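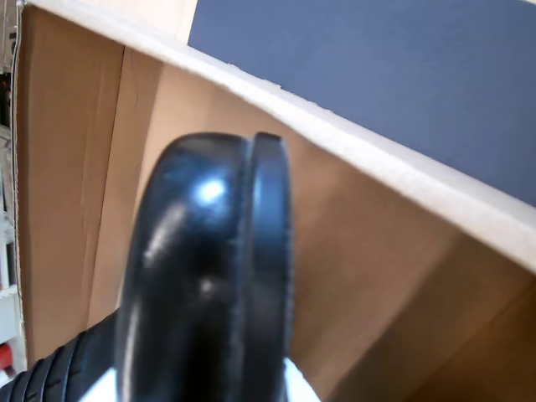 From: Hildegard Frerichs
To: tenants list
Date: Nov 8, 2021
Subject: Re: [tenants] Switching the building to Zungate water filters

I read the whole proposal over the weekend, including the attachment, and I'm still a no for now. Quoting the main part so people who deleted it can follow along.

> Hi all,
>
> As many of you know, the water on the upper floors has had an
> off taste since summer. Povix has offered to put a Zungate
> filter under every kitchen sink in the building, 46 units total.
> They cover the hardware. We pay a service fee of $20 per
> apartment per month, and they change the cartridges for us.
> Their tests show a huge improvement in taste and clarity, and
> the Mahmoudi Street building signed up last year and loves it.
>
> The offer is good until the end of the month. If we can get a
> simple majority on this list I'll let them know we're in, and
> they can start installing in December.
>
> I really think this is a no-brainer. We'd all be drinking
> better water by the holidays!

A few things bother me, and I'd like answers before anybody counts votes.

First, what is wrong with the water? The proposal says "off taste" and leaves it there. I live on two and mine tastes the way it always has. If the upper floors taste something and the lower floors don't, my first guess would be the roof tank or the pipe coming down from it, and that's the landlord's job to fix. A filter under my sink does nothing for a dirty tank. It also does nothing for the shower or the bathroom tap where my kids brush their teeth. Has anyone asked for the tank to be inspected? I asked for the last cleaning report in the spring and got a phone number that rings and rings.

Second, "their tests." I opened the attachment expecting lab results. What I got was a chart with two bars, one tall and one short, and the tall one says "before." Before what? There's no unit on the side. There's a line under it about 328 satisfied households, with nothing on how they were asked or how many households said something else. I don't know what I'm supposed to learn from that. If Povix has numbers for lead, chlorine, iron, whatever, they can send them over. If they took a sample from our building I'd like to know which tap and which day.

Third, the money. Twenty dollars sounds small. For the whole building that's $920 a month, or $11,040 a year, for changing cartridges. I went looking for what the cartridges cost and couldn't find a price anywhere, only a "contact us" form. I filled it in. A very friendly person called back and wanted to know how many people were in my household and whether I owned or rented. She would not tell me what a cartridge costs. Draw your own conclusions, I drew mine.

Fourth, the contract. The summary says there's "no long-term commitment," but the terms on page 2 say the hardware stays the property of Povix and that a removal fee applies if service ends early. Early compared to what, if there's no term? And how much is the fee? It says "at the then-current rate." I wouldn't sign that for a toaster.

As for the Mahmoudi Street building loving it, I know one person over there and she says hers has been fine, except the flow is slow and it takes forever to fill a pasta pot. That's one person, so I wouldn't hang much on it in either direction. But I'd like to hear from more than the one tenant Povix picked out for the flyer.

I also don't love the deadline. A company that wants our business at the end of November will want it in January too. Some of you will remember the Trando intercoms, which were also a limited offer, and which also had to be decided right away. Mine still buzzes when somebody rings the apartment above me.

What I'd suggest:

Somebody on an upper floor fills a clean bottle from the kitchen tap first thing in the morning, and we send it to an independent lab. I'll do one from my floor the same day so we have something to compare. I'm happy to put in for the cost.

We write to the landlord, with as many names as we can get, and ask for the tank inspection and the last cleaning date in writing.

We ask Povix for the full contract, the cartridge price and the removal fee.

If the results say there's something in the water that this filter takes out, and the landlord won't deal with it, I'll change my vote. I'm not against filters. I have a pitcher in my fridge and I like it fine.

Also, please don't count people who haven't replied as a yes. That's how we got the intercoms.

Hildegard
2C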